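Villon by Nurnon -- a review after a wet spring

My sister gave me Villon in April, and it has barely been back on the shelf. It's a tile-laying game for two to four players, designed by Danai Margaritis, and you spend it building up a hill town one street at a time. I've lost most of my games and loved nearly all of them!

The rules fit on one folded sheet. On your turn you draw a tile, lay it next to something already down, and decide whether to claim the street or leave it open for later. Leaving it open is where the fun starts, as an open street scores double if you can close it yourself (and nothing at all if someone beats you to it, which in our house is usually Erick). We had the hang of it by the second round.
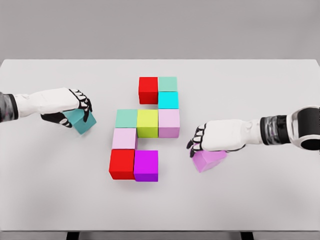
Coloured cubes set edge to edge in a stepped zigzag on a white table.

A full game takes us 27 minutes with two and closer to an hour with four, mostly thanks to one person who likes to think. I prefer it with three. There's enough going on that your plans get spoiled now and then, but you still get to finish a street or two, and the scores stay close right up to the last few tiles.

The market cards are my favourite part. You hold six, you play one each round, and they let you swap a tile, block a corner or move the well. Erick Kimaro swears by moving the well early. I think he's wrong -- save it, then move it when the tile bag is nearly empty and watch his face.

Grumbles? The score track is fiddly and far too easy to knock, so we write ours on paper now. The two browns on the roof tiles are hard to tell apart in the evening with only the lamp on. And the box insert is hopeless once you've popped everything out, so ours went in the recycling and the tiles live in an old biscuit tin.

I'd happily buy it again, and I've already got my eye on the harbour expansion.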